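La pinza que hay que mirar dos veces

Iltunden no fabrica robots. Lo que sale de su taller son pinzas de mano: una persona las sujeta, las lleva hasta la prenda y la dobla con ellas, y de esos movimientos registrados aprende después un brazo automático. El proyecto se llama Grason, y desde junio la parte mecánica depende de Ulises Zapata, que venía de reparar máquinas de coser industriales.

Zapata trabaja en una mesa estrecha, con dos cajones de recambios y un cuaderno de tapas duras. En el cuaderno apunta cada pinza que entra, lo que le falla y lo que se le cambia. La última anotación que nos enseña lleva el número 1803 y ocupa una línea: «Cierra torcida. Brazo izquierdo con holgura».

«La gente piensa que lo delicado es la electrónica», dice. «A mí lo que me llega es polvo, pelusa y tornillos flojos».

El mecanismo es sencillo. Dos dedos negros se acercan y se separan movidos por barras articuladas, y la cara interior de cada dedo lleva una tira azul que es la que toca la tela. Si una articulación coge juego, los dedos dejan de cerrar en paralelo y la prenda se escurre por un lado. El error pasa entonces al registro, y con él todo lo que se haya grabado ese día.

Por eso la revisión se hace donde se trabaja, con ropa delante, y empieza con los dedos juntos.
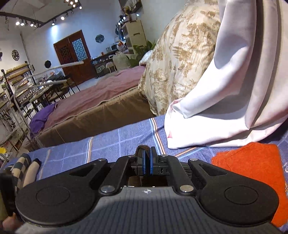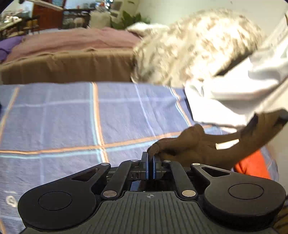
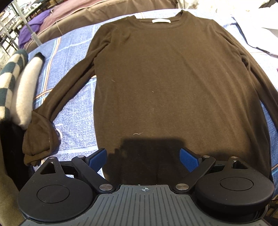
Qué se revisa y cada cuánto

La rutina la escribió Zapata en octubre de 2018 y cabe en una hoja. Al empezar el turno se cierra la pinza despacio y se mira la línea entre los dedos. Luego se toca la punta de cada uno, para notar si cede. Después se abre del todo y se comprueba que los dos lados recorren lo mismo.

Cada 500 cierres se limpian las caras azules con un paño sin hilos. La lana es lo que más ensucia. A los 900 se desmonta el conjunto, se sacan los ejes y se vuelve a apretar todo con la misma llave, que cuelga de un clavo junto a la mesa y que no se presta.

Las tiras azules son la pieza que más se gasta. Al principio las compraban a Chávez, ya cortadas. Ahora las cortan en el taller a partir de una plancha de Etisham, porque la anterior se levantaba por las esquinas. El cambio lleva unos 2 minutos si el adhesivo viejo sale limpio. Cuando no sale, Zapata lo rasca con una espátula de plástico y lo deja reposar hasta el día siguiente.

Queda por resolver el desgaste de los ejes. Los actuales aguantan bien el algodón, pero con mantas y prendas gruesas se fuerza más el cierre y el agujero acaba ovalándose. Zapata ha pedido casquillos de bronce para probarlos en dos pinzas. Mientras llegan, las más castigadas se reservan para camisetas.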